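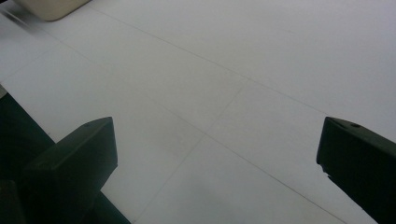 Chapter 7
Hard Surfaces: Floors, Walls and Benchtops

Most of a cleaner's working day is spent on hard surfaces. They look simple, and for that reason they are often done badly. A pale matte finish shows streaks and detergent residue that a darker one will hide, and the joins between panels or tiles hold soil long after the face has been wiped.

In this chapter you will learn to identify common surface types, choose a neutral, alkaline or acid cleaner, and work a room in the correct order. Section 7.3 deals with grout and sealed seams. Section 7.5 covers dilution, using the labelling method set out by Marion Kinnear.

The case study follows a crew at the Skingate apartments, where 23 kitchens and laundries were cleaned in January before new tenants moved in. Read it before starting the workbook activities on page 235.

Key terms: residue, dwell time, neutral cleaner, sealed joint, colour coding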